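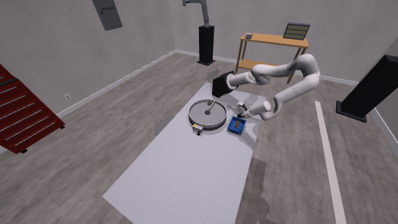 Is it worth repairing a 200 quid sewing machine or should I just buy new?

Posted by Clemine, Sat 26 November

Hi all, hoping someone on here knows about sewing machines because I'm getting nowhere with the shops near me.

I've got a Tkachuk that I bought second-hand in September. The lady wanted 225 for it and I got her down to 200 with the case and a tin of bobbins thrown in, so I was very pleased with myself for a while. It sewed beautifully for the first few weeks. I did two pairs of curtains and a cushion cover and started on a coat for my daughter (wool mix, quite thick, fully lined, more ambitious than I should have been).

Halfway down the side seam of the coat it started making a great nest of thread underneath. Looks fine on top, but turn it over and it's loops everywhere. I've rethreaded it more times than I can remember. I've tried turning the tension dial up, which made it snap the top thread, and turning it down, which made the nest worse. It also makes a sort of knocking sound now when I go round a corner slowly, but if I put my foot down it stops knocking.

I rang the repair place in Edutberg and they want 117 for a full service before they'll even look at what's wrong, and they've got a waiting list into the new year. My husband says for that money I should put it towards a new one. But the new ones at that price all feel so light and plasticky, and this one does weigh a ton, which I've always thought was a good sign?

The coat is meant to be a Christmas present so I do need to get going one way or another. Things I have already done, so you don't need to tell me: new needle (same size as the one that was in it), cleaned the fluff out from under the plate, tried a different colour of thread.

What would you do? And does anybody know what the knocking might be?

Thanks in advance, I've been lurking for ages and you all seem very patient.

3 replies

Chantal Thibodeau

Hello and welcome! Please don't buy a new one yet, I think you may have a ten minute job on your hands.

Loops underneath nearly always come from the top thread, even though it feels like it ought to be the bobbin's fault. I had exactly this with mine and went round in circles for a whole weekend taking the bobbin in and out. The top thread wasn't sitting between the tension discs at all. If you thread the machine with the presser foot DOWN the discs are closed, and the thread just lies across the top of them doing nothing. So put the foot up, take the thread out completely, right back to the spool, and start again. Hold the thread near the spool with one hand while you pull it down through the channel with the other, so it's got a bit of pull on it and seats itself properly. Then put the foot down and give the thread a gentle tug by the needle. You should feel it resist. If it slides through as easily as it did with the foot up, there's something stuck in there.

What gets stuck is usually a tiny bit of old thread or a wodge of lint. Unplug the machine, foot up, and floss between the discs with a folded strip of cotton – an old bit of sheet will do. Don't poke about with a pin, you can scratch them and then every thread you use will catch. 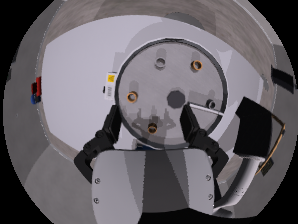 Once you've done all that, put your tension dial back to the middle (4 on most machines, but see if yours has a mark) and try it on two layers of plain cotton before you go anywhere near the coat. I know it's tempting to go straight back to where you left off! If the cotton comes out nicely then the machine is fine and it's the coat that needs a bit of thought.

Which brings me to the needle. You said you put in the same size as the one that was in it, but was that one right for a wool coat? If you were on curtains before, I'd bet it was a medium. For a thick wool with a lining I'd go up to a 100, and lengthen the stitch a bit while you're at it. A needle that's too fine bends as it goes into thick cloth and that might well be your knocking, because it would be clipping the metal on the way down. Have a look at the needle plate by the hole and see if there are any little scratches or dents. If there are, very fine emery paper will smooth them off.

I'd also check that you've got the needle in with the flat side facing the right way and pushed up as far as it will go. Sorry if that's teaching you to suck eggs. I've been sewing since I was at school and I still managed to sew half a dressing gown with mine a few millimetres too low.

As for the 117, it's steep but not mad if they strip it down and oil it. My man does it for less, but he's down at Drineck, so it's a fair old drive with a heavy machine in the boot.

gaz_t

just buy a new one. my mum had an old one and it was always something. you can pay monthly at most places now

pinking_shears

Agree with nearly all of what Chantal said, but I'd disagree about oiling being something to pay for. If it's an older one with metal insides, you can do that at home in an evening. You need proper sewing machine oil (clear, comes in a little bottle with a spout) and NOT the stuff you'd use on a squeaky gate, which goes to glue after a year or two.

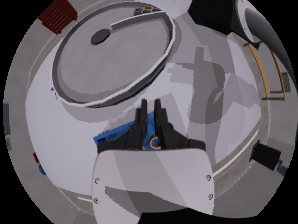
Take the needle, foot and bobbin out first. Then turn the handwheel towards you slowly and watch for anywhere metal rubs on metal. One drop in each of those spots, no more, and then run it without thread for 5 minutes with a scrap of old towel under where the foot would be. Wipe everything. Then sew on scraps until the oil stops marking the fabric, and please take this bit seriously because I once put a line of oily dots right down the front of a cream blouse and they never came out.

Check the manual before you start though. Some of the later ones are sealed and the makers say not to oil them at all. If you didn't get a manual with it, put the model number into a search, someone has usually scanned it. The number's often on a little plate underneath or by the plug.

On the knocking, it could be the needle like Chantal says, but the fact that it's worse when you go slowly makes me wonder about the bobbin case. On a drop-in type it can sit slightly out of place if it's been lifted out for cleaning, and you did say you'd cleaned under there. There's normally a mark on the case that lines up with a mark on the machine. Worth five minutes with a torch. Did the knocking start before or after you cleaned it?

Also, does the tin of bobbins match your machine? A second-hand tin can have all sorts in it. They look the same until you stand them side by side and one's a hair taller, and the wrong one will rattle and give you loops as well. Try it with the bobbin you used for the curtains if you can remember which it was.

Clemine

Oh my goodness, the tin! There are definitely two different heights in there, I've just stood them on the worktop next to each other. And the knocking started after I cleaned it, yes. I'm going to do the foot-up threading and the bobbin case tonight once the kids are in bed, then get some bigger needles from the market. Thank you both so much, will let you know how I get on with the coat.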